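About us

Dellitz Supper School. Small cookery school, evenings mostly, above the old Zedbridge bakery. Started with one borrowed hob and a lot of lentils. Still a lot of lentils.

Set up by Tsegereda Gudeta, who cooked in other people's kitchens for years and got fed up of friends saying they "can't cook". They can. They'd just never been shown how to chop an onion without fear.

What we teach: weeknight food. Stews, flatbreads, a decent dressing, eggs every way. Ethiopian dishes on the Tesfamariam course (named after Tsegereda's grandmother, her recipes, her rules). No foam, no tweezers. Max 12 to a class. Beginners very welcome, so are people who've been cooking for 40 years and are bored stiff.
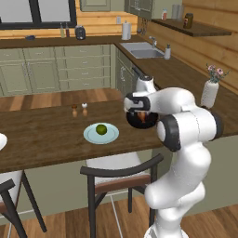 Tasting is the bit we go on about most. Half the class is spoons. Salt early, taste, salt again, wait, taste again. People are shy with acid too, so we make the same soup with and without and pass both round. A lime on a plain blue plate and a pair of shakers will get you further than a cupboard full of jars, that's more or less lesson one. Lesson two is onions. Bring an apron if you have one, we've got spares but they are not pretty.

Prices. £64 for a single evening, all ingredients in, and you eat what you make. The Judero place is our free one, 2 on every course, for anybody who'd struggle with the fee. Just email and ask. We don't need paperwork or a long story. So far 67 people have come that way and a few now help teach.

New this year: the storage and leftovers class, starts February. How to plan a shop, what keeps, what doesnt, what to do with half a cabbage. Filling up fast so dont hang about.
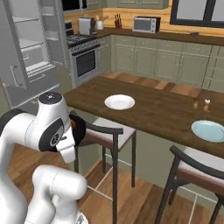
Fridge shelves and range: the leftovers class covers both.

Finding us: side door, up the stairs, ring twice. Doors 6.15pm, knives out by half past. Parking is hopeless, get the bus if you can. Step-free acces is round the back, tell us beforehand and we'll meet you there.

Gift vouchers yes. Hen parties, sorry, no.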